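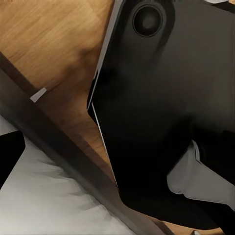
House rules for a robot arm near good wood

By Elif Naz Değirmenci, August
2 min read

Wood grain scratches one way only - permanently. We follow the Lodholm shop rules at home now, trimmed to fit a household that owns one arm and several opinions.

Park it before you walk off. An arm hovering over a tabletop is a paperweight with ambitions.

Keep 3 inches between the housing and any rim or rail. Everyone watches the fingertips. The elbow does the damage.

Move cloth by hand first. Once the fingers are near fabric, go at the slowest speed you have and keep a thumb on the stop button. Canan Yaman runs hers at full speed and has bought 2 duvet covers since spring.

Wipe the pads on Saturday with a damp rag. Grit in a pad is sandpaper.

Try new moves in the simulator. A rendered table costs nothing to refinish. Mine cost $38 in wax, plus an evening of being looked at.

Write down every bump, including the ones you got away with.

Questions: write to the Grovham tips desk | © Grovham | Back to top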